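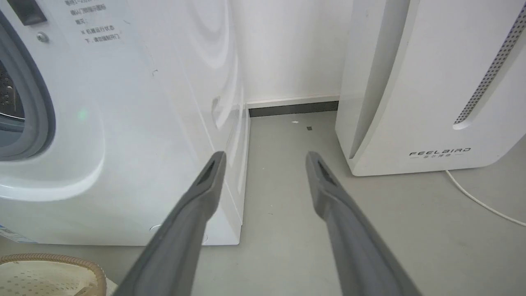
December 14, 2024
By Friederike Baumgart

Well, we did it! The girls' dorm at Bratley Christian School has a roof again, and I got to stand under it last week and sing with 82 students who have been sleeping in classrooms since the storm (mats pushed up against the chalkboards, poor things).

I'd been praying over this one for a long time. Our church in Etberg took up the first offering in November, and I figured we might cover the lumber. Then Pastor Damian Camenzind read one of the girls' letters from the pulpit, and the gifts just kept coming – 427 of them, from families, Sunday school classes, even a retired couple who mailed us their Christmas money.

The crew put up the last of the metal sheeting on a hot, windy morning and we had the dedication that same evening. Pastor Damian preached from Nehemiah, a little long, but I didn't mind a bit. Supper was rice and beans and more mangoes than I've ever seen on one table.

Next up is the mission's well at Yimer. We still need sponsors for six of the new students there too, so if your family has been thinking about it, please call me at the church office. I'm in most mornings and I love to talk!

Print this article
E-mail this article

Related items
Yimer well: drilling set for spring
Letters from the Bratley girls
How to sponsor a student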